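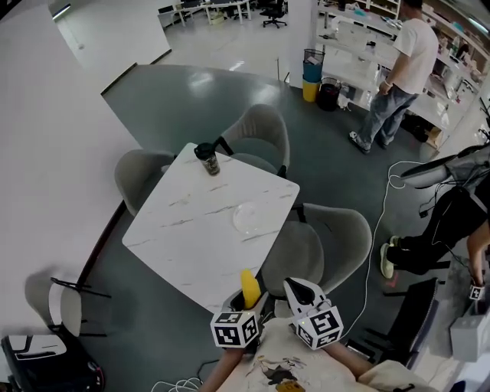 **Staff meeting, Sternton site - Sep 24, 2020**

Present: bench operators from both shifts, shift leads, maintenance, HR, the automation lead. Plumar dialed in for items 2 and 3.

Minutes of the August meeting were accepted with one correction: the overtime request came from packing and should not have been listed under assembly.

**1. Hand gripper sessions**

Operators have now logged 2906 recordings with the hand-held grippers. The target for the pick-and-place tasks stays at 900 per task. Two tasks are there, and the tray task is well short.

Several operators said their forearms and wrists are sore by the end of a session. Sessions currently run as long as the person is willing to keep going. Agreed that nobody holds a gripper for more than 45 minutes without a break, and that the break counts as paid time. Shift leads to put this on the rota.

Operators also asked that time on the grippers stop counting against their bench output. The output sheet has no line for it, so people who help with recording look slow. HR agreed this is wrong. A separate code will be added, and the August sheets will be redone.

**2. Talpur cell**

Plumar reported that the cell is on track to start with one product, the Fareo housings, on day shift only. Night shift will go on packing Fareo by hand until the day shift results have been reviewed.

Question from the floor: how many jobs does the cell replace? Management answer: it takes over the work of 4 packing positions on days. Those 4 people move to inspection and cell tending at their present grade and pay. No layoffs are planned in connection with the cell. Operators asked for this in writing. Management will issue a letter.

Packing staff pointed out that inspection is seated work under bright light and does not suit everyone. Anyone who wants a different move should tell HR before the letters go out.

**3. Training**

Plumar offers 8 places on the cell tending course. Day shift asked for all of them. Night shift objected, as they will be left with the cell later and with less support on site. After some discussion the places were split evenly between shifts. If a place is not taken up it goes to the other shift.

Maintenance asked for the fault code list ahead of the course. Plumar to send.

**4. Use of recordings**

Concern was raised that the recordings could be used to time individual workers. Automation lead stated that files are stored without names and are not seen by shift leads. Operators want a written rule. HR to draft one page and bring it to the next meeting - left open until then.

**5. Any other business**

- Lockers on the east side still not fixed. Carried over again.
- Request for a second kettle. Approved.

**Actions**

- Shift leads: gripper breaks on the rota
- HR: new time code, corrected August sheets, draft rule on recordings
- Management: letter on grade and pay
- Plumar: fault code list to maintenance

Next meeting to be set once the letters are out.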